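Call for Letter Writers - The Navus Pen Pal Exchange

We are looking for 100 people who still like getting something in the mailbox that isn't a bill. The Navus Pen Pal Exchange is opening its spring round in March, and if you have ever bought a nice box of stationery and then let it sit in a drawer for years, we would dearly love to hear from you!

You'll be matched with one other writer, either here in Navus or across the river in Espinoza, and the two of you will trade letters for 10 weeks. A letter a week is the usual pace, though plenty of pairs settle into something slower and we have never scolded anyone for it. Long letters, short letters, recipes, complaints about the weather, a full history of your tomato plants - all of it is welcome. Last year our writers mailed 1,724 letters between them, and a good many of those pairs are still going.

You don't need fancy handwriting. Typed letters are fine if your hands get sore, and we can send large-print address labels to anyone who asks. Writers must be 18 or older and able to cover their own stamps (if stamps are a stretch, tell us, and we'll put a book of them in your welcome packet).
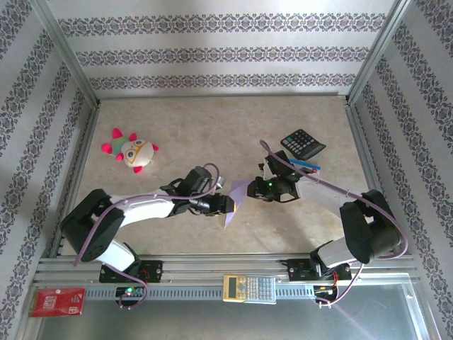

Shy people do very well at this, by the way. You have all week to think of what to say, and your partner has probably been wondering what to say to you.

To join, pick up a form at the front desk of the Hirkalia Reading Room, or write to us there and tell us a little about yourself, in 400 words or so. Please mention any languages you write in, whether you have a topic you'd sooner avoid, and how you'd like your name to appear on the envelope. Forms are due by 5 p.m. on the last day of February.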